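フルナーリ便り 暮らしと肌のページ
2026年8月16日(日曜日)

夏の終わりの手荒れと、台所でできる油のお手入れ

残暑お見舞い申し上げます。お盆を過ぎても朝から蝉がにぎやかで、わたしの部屋では扇風機が一日じゅう首を振っています。皆さま、お変わりなくお過ごしでしょうか。前の号でかかとのお話をしましたら、思いがけずたくさんのお便りをいただきました。数えてみましたら143通もあって、お茶を淹れては読み、読んではまたお茶を淹れ、という幸せな一週間でした(おかげで麦茶がずいぶん減りました)。ありがとうございます。

そのお便りのなかで、いちばん多かったのが手のことでした。冬の手荒れはよく話題になりますけれど、夏のほうがつらいという方が、こんなにいらっしゃるとは思っていませんでした。冷房の風に当たり、汗をかいては洗い、外から帰っては洗い、そうめんをゆでては洗い。言われてみれば、わたしの手も八月になると指先がかさかさして、薄い布にひっかかるようになります。爪のまわりの皮が白くめくれて、つい引っぱって、ああ痛い、というのも毎年のことです。

そこで今月は、手の乾きをどうなだめるか、というお話にします。高いクリームのご紹介ではなくて、ごくふつうの植物油と蜜蝋で作る、昔ながらの手のバームです。作り方は、この便りに何度も登場してくださっているシェンギュル・チュルクメンさん(Şengül Türkmenさん)に教わりました。お名前を片仮名にすると毎回少しずつ違ってしまって申し訳ないのですが、ご本人は「どれでもわたしです」と笑ってくださいます。

シェンギュルさんのおばあさまは、アイドアンという小さな村で、オリーブの油に蜜蝋を溶かしたものを瓶に入れ、台所の窓辺に置いていらしたそうです。洗いものが終わると、おばあさまはまずご自分の手に塗り、余ったぶんを、そばにいる孫の頬やひじにちょんちょんとつけてくれる。夕方の台所というと、今でもその油の匂いを思い出すのだとか。わたしはこのお話が大好きで、お会いするたびにねだってしまいます。

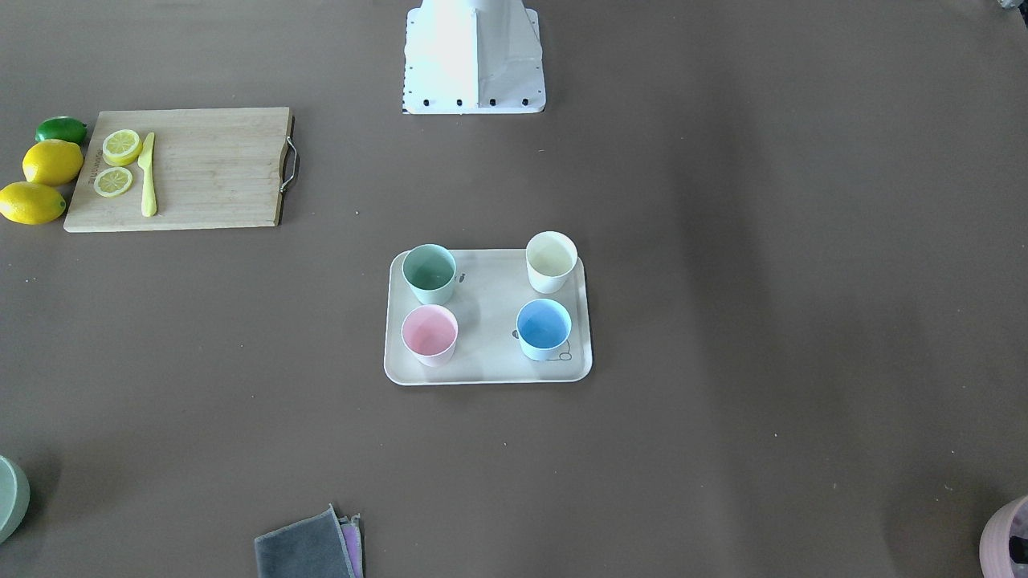 さて、材料です。オリーブ油を85グラム、蜜蝋を15グラム。これだけです。蜜蝋は粒になったものが溶けやすくて楽ですが、塊しかなければ、包丁で薄く削るか、粗いおろし金でおろしてください。夏は部屋が暑いので、蜜蝋を2、3グラム多めにすると、だれにくくなります。反対に冬は少し控えめにすると、指ですくいやすいやわらかさになります。わたしは最初の年に欲ばって蜜蝋をたっぷり入れてしまい、爪でがりがり削らないと取れない、石けんのようなものをこしらえました。あれはあれで、引き出しのすべりをよくするのに重宝しましたけれど。

道具は、耐熱の器と小さな鍋、かき混ぜるための竹串か箸、それから清潔な小瓶をいくつか。瓶はきれいに洗って、すっかり乾かしておきます。水気が残っていると傷みやすくなりますので、できれば前の晩に洗って、ふせておくのが安心です。器に油の膜が残って洗うのが大変というお声もありますが、温かいうちに古布か紙でぬぐってから洗剤で洗えば、するりと落ちます。排水口に流さないことだけ、どうぞお願いしますね。

鍋に湯をわかして火を弱め、油と蜜蝋を入れた器を湯せんにかけます。直火はいけません。油は思ったより早く熱くなりますし、焦げた匂いのついたバームほど悲しいものはありませんから。湯がふつふつ言わないくらいの火で、ゆっくり、ゆっくり。蜜蝋がすっかり透きとおったら火からおろし、器の底の水滴をていねいにふいて、瓶に注ぎます。ふたはまだしません。冷めるまで待たずにふたをすると、内側に水滴がつくことがあります。

香りをつけたい方は、少し冷めて、ふちがうっすら白くなりかけたころに精油を一滴か二滴。ただ、柑橘の精油には、塗ったあと日に当たると肌に負担をかけるものがありますので、昼間に使う手のバームには入れないほうがよいと思います。シェンギュルさんは何も入れない派、わたしはラベンダー派です。妊娠中の方、小さなお子さんのいるお宅では、香りなしで作ってくださいね。

塗るのは、手を洗って、タオルで押さえるようにふいた直後がいちばんです。まだほんのり湿っているくらいの手に、米粒ふたつぶんほどを取って、まず手の甲どうしをすり合わせます。手のひらから始めてしまうと、いちばん乾いている甲に届くころには、ほとんど残っていないのです。それから指を一本ずつ、つけ根から先へ。爪のきわは、反対の手の親指でくるくると。べたつくようなら量が多いしるしですから、次は半分にしてみてください。 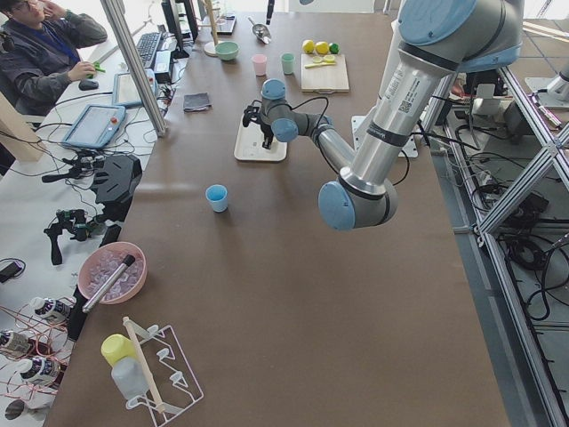

夜は少しぜいたくをして、多めに塗ったあとに薄い綿の手袋をはめて寝ます。夏に手袋なんて、と思われるでしょう。わたしもそう思いました。でも、一晩じゅうでなくてよいのです。お布団に入る前の三十分、ラジオを聴きながらでも十分。わたしは手袋をしたまま本のページをめくろうとして毎晩失敗していますので、読書より耳の楽しみのほうをおすすめします。

洗いかたのことも、少しだけ書かせてください。熱いお湯は気持ちのよいものですが、肌の脂まで連れていってしまいます。夏は水か、ぬるいかな、と感じるくらいのお湯で足ります。石けんはよく泡立てて、指の間まで洗ったら、泡が残らないように流してください。指輪の下に石けんが残って、そこだけ赤くなるという方が、お便りのなかにも何人かいらっしゃいました。洗いもののときには、ゴム手袋の下に綿の手袋を重ねると、ゴムがじかに当たらず、汗も吸ってくれます。綿のほうは毎回洗って替えてくださいね。

それから、大切なお願いです。手作りのものは、どなたの肌にも合うとは限りません。初めて使うときは、腕の内側に少しだけ塗って、一日ようすを見てください。赤くなったり、かゆくなったりしたら、すぐに洗い流して、もう使わないこと。蜜蝋や蜂の産物にアレルギーのある方は、作るのもお控えください。ひび割れて血がにじむ、水ぶくれができる、何週間も治らないという場合は、バームでがまんせず、皮膚科で診ていただいてください。わたしの友人は長いこと手荒れだと思っていたのが、じつは洗剤のかぶれで、お薬をもらったらずいぶん楽になりました。

保存は、日の当たらない涼しいところで、ひと月くらいをめどに使いきってください。水が入っていないので長もちしそうに思えますが、油はだんだん古くなります。クレヨンのような、古い木の実のような匂いがしてきたら、もうおしまい。もったいないと思わず、新しく作りましょう。少しずつ作るのがいちばんです。上に書いた分量で、小さな瓶なら三つほどできますから、ひとつは台所、ひとつは枕もと、残りはどなたかにさしあげてはいかがでしょう。

ここで、お便りからご質問をふたつ。

「オリーブ油の匂いが苦手です。ほかの油でもできますか」(エルルホルムの方)
はい、できます。米油は軽くて匂いがおだやかですし、ホホバ油なら傷みにくく、さらりとした仕上がりになります。ごま油は、焙煎していない透明なものを選んでくださいね。香ばしいほうで作ると、手からずっと夕飯の匂いがいたします(経験者は語る、です)。ナッツの油は、アレルギーのあるご家族がいらっしゃるなら避けてください。

「顔に塗ってもよいでしょうか」(ウォストヴィルの方)
お顔には少し重たいかもしれません。とくに夏は、毛穴に残って吹き出ものになることがあります。唇やひじ、かかとでしたら大丈夫という方が多いようです。わたしは寝る前の唇に、薬指でほんの少しのせています。

次の号では、汗をかいたあとの頭皮の洗いかたを取り上げるつもりです。髪は洗っているのに夕方になると匂いが気になる、というお悩みを、ずいぶん前からあずかったままにしておりました。お待たせしてごめんなさい。洗う前のブラッシングのこと、すすぎの時間のこと、書きたいことがもうたくさんあって、また長くなりそうです。

バームを作ってみた方は、ぜひ使った油とできあがりのかたさを教えてください。失敗談も大歓迎です。お便りの宛先はいつもどおり、フルナーリ便り編集室、私書箱1411号まで。お返事は遅くなりますが、一通ずつ、手袋をはずして読ませていただきます。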